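4 Planning the Equipment Purchase

Read this section before you request quotes. It covers the simulation stage and the hardware budget for a two-arm kitchen cell. Arm mounting is covered in section 5.

4.1 Before you start

You need the Stistden planning sheet, the current Arska price list, and a workstation with the Tjoa scene package installed. The planning sheet was last revised on May 17, 2025. Sheets issued before that revision do not have a line for spare fingers.

4.2 Filling in the planning sheet

1. Enter the task list in column A. Use one row per task, and name the counter or floor area where the task takes place.

2. Enter the number of simulation hours for each task in column B. The minimum is 40 hours per task. Tasks that involve a lid or a door take 100.

3. Run each task in the Tjoa kitchen scene with both arms loaded. Save the wrist view and the head view for every run.

4. Check the saved views for blocked sight lines. If the wrist view is mostly filled by one surface, mark the task "W" in column C and add a second wrist camera to the parts list.

5. Enter the finger type. Slim fingers are priced at 215 per pair and standard fingers are included with the arm. Do not mix types on one arm.

6. Add the controller license, 1,045 per cell per year. The license is charged from the delivery date of the controller, even if the arms ship later.

7. Send the sheet to Aníbal Meireles at Stollari for review. Orders for delivery in November must be reviewed before the arms are reserved.

Note: Prices are in US dollars and do not include freight or the base plate.

Note: Simulation hours bought for one cell can be moved to another cell under the same account. License time cannot.

CAUTION: Do not order arms from simulated reach alone. Measure the real counter depth and the height of any fixed appliance, and enter both in column F.

CAUTION: A rendered surface gives no information about load rating. Obtain the rating of the counter in writing before you choose a mount.

4.3 Reference views

Compare your own saved views with the two below. Rows marked "W" must have both views attached when the sheet is sent.
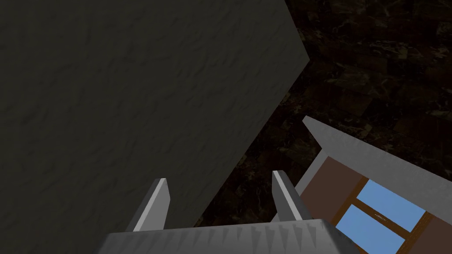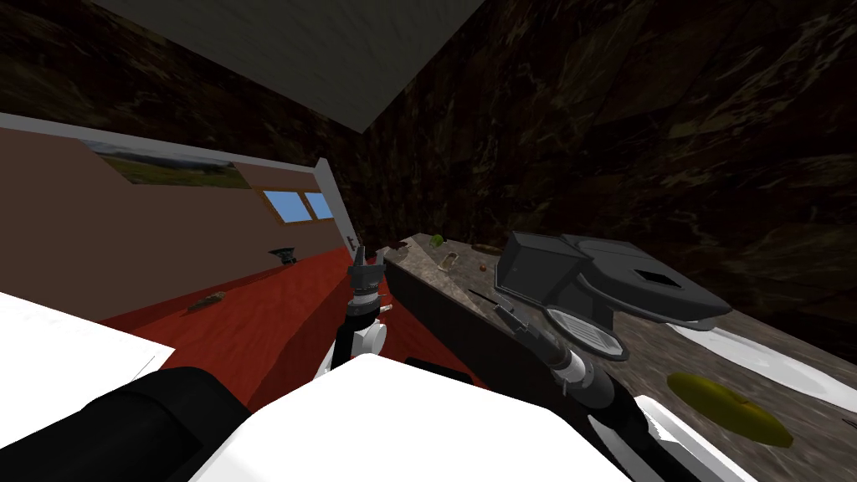 Figure 4-1. Kitchen cell in simulation. First view: gripper with no object between the fingers. Second view: both arms, with the right gripper at the counter appliance.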